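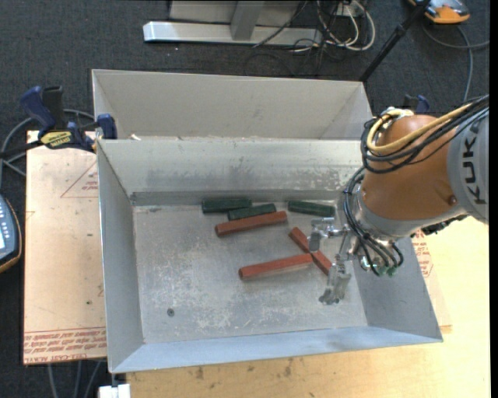
Chapter 7
Comparing Grippers on a Bin-Picking Task

Last updated Mon 9 November

7.1 Scope of the chapter

Chapters 5 and 6 treated the gripper as a set of ratings: stroke, closing force, payload and cycle life. These values are measured on a clean part presented squarely to the fingers. In bin picking the part lies at an arbitrary angle, may touch its neighbours, and may sit against a wall that obstructs one finger. Catalogue ratings are therefore a weak guide to how a gripper will behave, and comparative trials are required.

This chapter sets out a method for such trials. It assumes the reader has completed the calibration exercises in Chapter 4 and can jog the arm in both joint and tool coordinates.

7.2 The reference task

The reference task is the removal of small coloured blocks from an open sheet-metal bin with flared walls. Long bars and shorter blocks are mixed. The bin is clamped to its neighbour so that contact with a wall does not shift the datum. Movement of the bin during a run invalidates that run.

Three features of the layout deserve attention before any hardware is chosen.

Wall clearance. A block lying near the foot of a sloping wall leaves little room for the outer finger. The flare helps the wrist but does less for the fingertip, which must still reach the floor.

Contact between parts. Where two bars meet at an angle, closing on one will commonly disturb the other. The trial sheet records a disturbed neighbour separately from a failed grasp.

Surface condition. Scuffed metal scatters light unevenly, and worn patches may be returned by the vision system as false edges. Bins should not be polished or replaced partway through a comparison.

7.3 Trial design

The worked data in this chapter come from the Bowen laboratory, where Colleen Vachon and Tudor Ilie compared 2 grippers on a single arm. The Vutent unit is a parallel-jaw design with fixed fingers. The Raviven unit has a jointed lower tip that yields on contact with the floor. Both are pneumatic and were run at the same supply pressure.

The programme called for 2,000 grasp attempts, divided equally between the units. Of these, 341 were recorded as failures: 163 with the Raviven and the remainder with the Vutent. The difference is modest, and Section 7.6 considers whether it supports any conclusion about the fingertip. Readers should note that approach angles were generated by the Prirgate planner under its default settings, which favour vertical entry.

Moriarty and Lenihan have argued that the planner should be tuned separately for each gripper. The contrary view, taken here, is that separate tuning compares two systems and leaves the contribution of the gripper unknown. Either practice is defensible provided it is reported.

7.4 Terms used

Attempt: one descent of the tool below the bin rim, whether or not the fingers close.

Grasp: closure on a part, followed by a lift clear of the rim.

Disturbance: displacement of any part other than the target by more than half its width.

Hose interference: contact between the air lines and the bin during an attempt. Log it even where the grasp is sound, and check the routing at the wrist before the next run.

3 comments | 2 shares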